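4. Shared Ownership and the Cost of an Idle Airplane

4.1 Setting and agreements

The groups studied in this section each own a single four-seat piston airplane. All of them are based at Wokness or Clandmont, and all of them keep their bookings in Dotora, a web calendar that also stores the tach reading entered by the pilot after each flight. We obtained written agreements from six groups and read them in full. Four are registered as limited liability companies. The other two are plain co-ownerships in which the names of the members appear on the title.

The agreements differ in length, but the same terms come up in nearly all of them. A member buys a share, pays a fixed monthly amount, and pays an hourly amount when flying. The monthly amount covers the hangar or tie-down, the insurance premium and the annual inspection. The hourly amount covers fuel, oil and a contribution to the engine reserve. Where groups disagree is on what belongs in which column. One Clandmont group puts the whole engine reserve into the monthly payment, on the view that an engine ages whether or not it is flown. A Wokness group charges everything except insurance by the hour.

These choices matter to the members who fly least. Under a mostly monthly scheme, a member who flies little pays nearly as much as one who flies every weekend. Under a mostly hourly scheme the frequent flyers carry the airplane, and the group runs short in any year with poor weather. Selorm Quansah coded each agreement by the share of expected annual cost recovered through fixed payments, and Delali Alhassan coded them again without seeing the first set of codes. Differences were settled by going back to the text.

4.2 Engine reserves

Engine overhaul is the largest single expense that most groups will meet while they own the airplane. Every agreement mentions it. Only some say what happens if the reserve is too small when the bill arrives. In the Clandmont co-ownership, each member owes an equal part of the shortfall, up to a limit of $3,000, and a member who can't pay may sell the share back at a price set by the others. In the remaining agreements the matter is left to a vote.

The Yoshida group, named for the member who first bought the airplane, had the most detailed rule. Its agreement resets the hourly reserve every January, using the last written quote from an engine shop and the number of hours left until the recommended overhaul. The rate can go up or down. Members told us that it had only gone up. The version of the agreement that we coded was signed on 3/10/19 and replaced an older one that fixed the rate for as long as the group existed.

Airframe hours turned out to have less effect on share prices than we had expected. Two of the airplanes had similar equipment and the same model of engine, and one of them had 3,000 more hours on the airframe. Their shares were offered at nearly the same price. Sellers in both groups said that buyers asked first about the engine, next about the radios, and then about how hard it was to get the airplane on a Saturday morning.

That last question is hard to answer from an agreement alone. Booking rules say how far ahead a member may reserve and how many open reservations one member may hold. They don't show how often a reserved airplane stays in the hangar. For that we compared the Dotora calendar with the tach entries for the same dates. A reservation with no matching change in the tach reading was treated as unused. We did not try to separate weather cancellations from other kinds, as the comment field was left blank too often to be of help.

Figure 2. Robot arm with a black gripper over a marble-patterned tabletop; tissue pack.
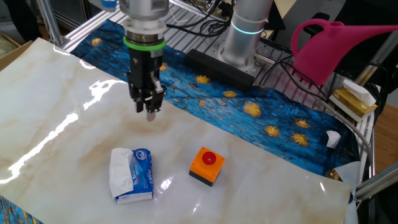
4.3 Unused reservations

Every group had unused reservations, and they were more common for long bookings than for short ones. A member who reserves the airplane for a three-day trip needs good weather at both ends, and often at a fuel stop between them. When such a trip is called off, the whole block tends to stay on the calendar. Local flights are booked closer to the day and are more often flown.

The groups handle this in different ways. Two charge a daily minimum on overnight trips, which is waived if the member releases the booking the evening before. Another has no charge but lets any member take over a reservation if the airplane has not left within an hour of the start time. Members of that group spoke well of the rule, although several said they would phone first in any case.

We found no clear link between the fixed share of costs and the rate of unused reservations. With so few groups, a link of moderate size could easily be missed. The tach entries are also typed by hand, and a flight entered under the wrong date would be counted here as an unused booking. We corrected such entries where the next reading made the error plain and left the others as they stood. Section 5 uses the corrected entries to estimate the hourly cost of each airplane.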